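An afternoon at the Mathur open day

I nearly didn't go. It was November, it was tipping down, and the bus drops you at the wrong end of the business park so you walk past all the tile warehouses first. But Niloufar Pakzad had been on at me for weeks to come and see the shop-fitting side at Mathur, and I do love a nosy round other people's workplaces (it's half the reason I took up writing these reports at all!). So off I went, with a flask and the wrong shoes.

You sign in at the front, get a sticker, and then they let you wander. I started in the Grollilex room, which is all display hooks and price rails, and I was in there far longer than I meant to be because a very keen young man wanted to show me how every single hook comes off. There was tea at 11, in proper cups, and a plate of shortbread that went quickly.

The shelving room

After tea I found my favourite part of the day. They'd set up one corner like the start of a little greengrocer's, with a tall white cubby unit against a white wall, three columns of open compartments and next to nothing in them. I can't tell you how much I wanted to fill it! Niloufar says everybody does the same thing, they stand there stocking it in their heads. Mine had jam along the top, onions at the bottom and bread at elbow height.

The panels are lovely and thick, with those pre-drilled holes up the sides that make me think of every bookcase I've ever put together on a bedroom floor. And then one shiny red apple, set well back on its shelf, and a red basket with mesh sides. Red on all that white looks smashing.

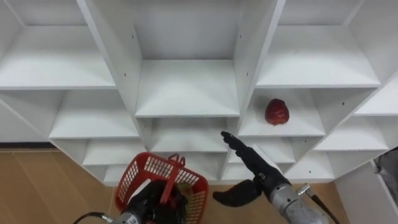 Shelves, apple and basket at the Mathur open day.

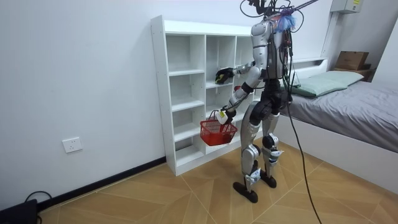 The Prekance talk

At 2 we all squeezed into the upstairs room for a talk on Prekance, their planning service for small shops. I'd expected to nod off and I didn't. The speaker had us sketch our own corner shop on the back of the programme and then swap with a neighbour, and the lady next to me had put the ice creams right by the door, which I thought was very sound.

My one grumble is that it was stuffy up there and the chairs were packed in so tightly that getting out for the loo meant disturbing the whole row. I stayed put.

On the way out I had a quick look at the Skurero stand, mostly labels and little card holders, and came away with 10 sample labels that are now on my spice jars. If you're going next time, take the later bus and wear boots. The shortbread is by the side door.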